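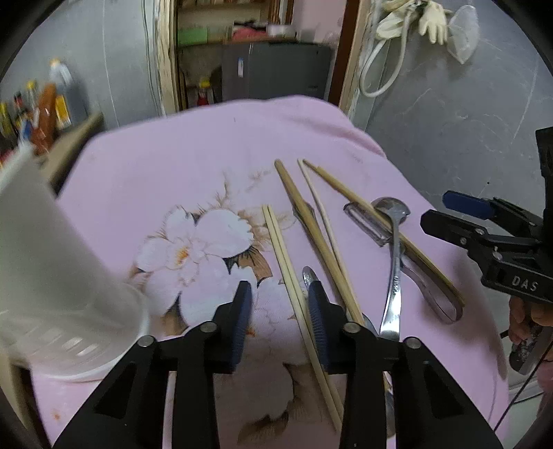
Relatório de andamento, cozinha da casa Evitham
Para o fundo Stetness, 09/02/2025

Olá a todos,

Prometi um relatório curto e já sei que não vai sair curto, mas vou tentar! Da última vez escrevi com a casa virada do avesso e sem uma única gaveta em condições. Agora dá gosto entrar na cozinha (quase sempre).

Começo pelo que mais trabalho me deu, os utensílios. Quando abrimos as caixas das doações, o inventário ficou em 358 peças, entre tachos, loiça, talheres e aquela miudeza comprida que nunca cabe em lado nenhum. Só de pauzinhos havia um exagero. Decidi fazer a triagem sempre na mesa da toalha cor-de-rosa, a das flores grandes, que fica ao pé da porta. Espalho tudo em cima do pano e só depois é que vou arrumando. Já me disseram que uma toalha lisa era mais prática para ver as peças pequenas, e talvez tenham razão, mas gosto daquelas flores brancas com o meio cor de laranja e não a vou tirar de lá.

Os pauzinhos são um caso à parte. Há os claros, que ainda andam aos pares, e depois há uns paus mais grossos e escuros, e outros amarelados e compridos, que vieram todos ao molho. Juntei os pares que consegui e os solteiros ficaram para mexer molhos e provar sopas. Os descascadores de metal são poucos para o uso que têm: nas tardes de sopa anda toda a gente à espera de vez, e eu própria já descasquei cenouras com uma faca de pão. Se sobrar alguma coisa da verba de março, era aí que eu gastava.

Para guardar isto tudo escolhi recipientes altos de plástico translúcido, com umas ranhuras ovais na parte de baixo. Fiquei muito contente com eles! Vê-se mais ou menos o que está lá dentro, o ar passa, e os paus compridos ficam de pé em vez de encravarem a gaveta. Comprei 3 para começar, na Meinecke, e pedi mais um orçamento à Zulau porque os portes da primeira me pareceram puxados. Ainda não responderam. Se não disserem nada até ao fim do mês volto à Meinecke e paciência.

Contas, então. Dos 200 euros que nos deram para arrumação, gastei metade nos recipientes, nas etiquetas e em dois tabuleiros para as gavetas. A outra metade está parada à espera da tal resposta. As faturas seguem em anexo, menos a das etiquetas, que perdi e pedi em segunda via. Peço desculpa, mando assim que chegar.

Quanto às sessões, temos 24 pessoas inscritas nas tardes de cozinha, mais do que eu contava quando fiz a candidatura. Ainda assim a mesa chega, desde que se trabalhe por turnos. O primeiro grupo separa e põe a mesa, o segundo cozinha, e no fim arrumamos todos juntos, com mais ou menos entusiasmo conforme a hora. A arrumação em conjunto foi a melhor mudança destes meses. Antes ficava tudo para mim e eu saía de lá às tantas.

O que está atrasado: as prateleiras da despensa, que continuam por montar, e a lista plastificada para a porta do armário. A lista é culpa minha, já a refiz duas vezes e mudei o sítio das conchas a meio. Também falta decidir o que fazer à loiça desirmanada que não usamos. Eu propunha oferecê-la, mas queria a vossa opinião antes, já que parte dela entrou com o vosso apoio.

Para março conto ter os utensílios todos com lugar certo, a despensa montada e as contas fechadas, incluindo a famosa fatura. Se quiserem passar por cá, venham numa tarde de sopa e tragam descascador.

Um abraço grande da cozinha,
A coordenadora da casa Evitham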